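5 January 2024

Quick page for the back room at Narine, the table and the clear panel. Meant to have this up before the holidays, didn't happen. Scroll down for the pictures if that's all you came for, the rest is notes so I don't have to answer the same email 12 times.

## What we're doing in there

Short version - the back room is turning into the repair and pickup room. Front of the shop stays as it is. The long plan (the Acharya plan, still pinned up by the phone with tape marks all over it) had a full counter, a sink, a rail on the wall and new lights. The money said otherwise. So for now it's a table, a wall, and the panel with the hole in it, and we work outward from there.

Paint went on in July. Two coats, off-white, the cheap flat kind that marks if you look at it wrong. I wanted it plain - no shelf, no pegboard, no calendar on the stretch behind the table. Stuff looks better against a plain wall and you can find the small screws when they roll back there.

The table is the brown one from the old Cavach place. Weighs a ton. Came in through the side door on its edge, took the paint off the door trim on the way, and I still haven't touched that up. It stays though. Good height, doesn't rock, and I like the color more than I thought I would. Wood look on top, warm brown, hides coffee pretty well.

## Pictures

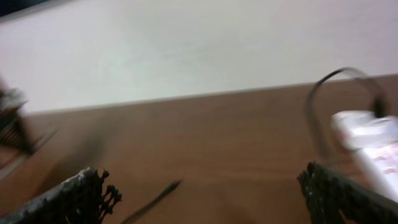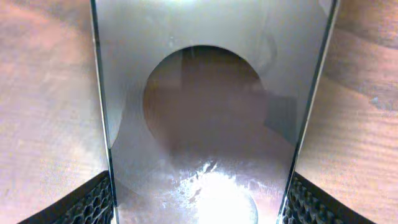
*Brown tabletop and the pale wall in the first one. Second one is the clear panel, standing up, big round hole in it.*

## About the panel

Most of the questions are about this so here goes.

It's the pass-through piece. Idea is that it goes between the person working and the person picking up, and small things get handed through the hole. Round because round was easier to get cut, and a square one has corners and corners crack. The one at the old place was square. It cracked.

Look at the edges in the second picture - two lines, one for each face, that's the thickness. The right edge goes kind of dark greenish gray. The rim of the hole is nice and sharp at the top. Lower down it goes soft in the picture and you can't tell much, so don't judge the cut from that part.

And the upper half looks frosted, silvery. Could be smudges, could be the room bouncing off it, I'm not going to swear to either. Will wipe it and look again when I'm in.

Cost: 290 for the sheet with the hole cut, which included delivery. The first quote was a lot more and didn't include the hole, so. Total on the room so far is 1,017 out of the 3,000 we set aside, not counting the table (the table was the cost of a van and some sore backs). The lights will eat most of what's left.

## Still to do

- Feet for the panel. Had a pair picked out from the Skastlow list but they come in one width and I need to measure the sheet properly first
- Sand the rim of the hole if it needs it. Fine paper, by hand
- Door trim. I know
- Something soft for the top of the table where the panel will sit, felt probably - the last thing I want is a groove worn in it by spring
- Decide left end or right end of the table. I say left, closer to the door. Others say right because of the light. We'll try both for a week each and stop talking about it
- Labels for the pickup trays

The sink isn't happening this year. Please stop asking about the sink.

## Couple of notes on the table, for whoever cleans it

Damp cloth, then a dry one. No spray straight on the top, spray the cloth. The streaks in the brown are the pattern, they don't come off, please don't scrub at them (someone did, there's a dull patch near one corner now). Hot mugs on a mat. Solder work goes on the board, never right on the table.

For the panel - soft cloth only, no paper towel, and none of the blue window stuff untill I've checked what it does to the sheet. Carry it by the two sides. Do NOT carry it with a hand through the hole, I know it looks like a handle, it's the weakest bit of the whole thing.

When it's off the table it leans in the corner behind the door with the blanket over it. Not flat on the floor. People step on things that are flat on the floor.

## If you want one like it

A few people asked, so - you need a drawing with the width, the height, the size of the hole, and how far the middle of the hole is from the bottom edge. Measure that last one sitting down if your going to be sitting down. We had ours drawn standing up the first time and had to redo it, the hole came out way too high for the stool. Caught it before anything was cut, thankfully. Ask for the edges to be smoothed, some places don't do it unless you say so.

More pictures when the feet are on and the trays have labels. Same page, I'll just add them under these two.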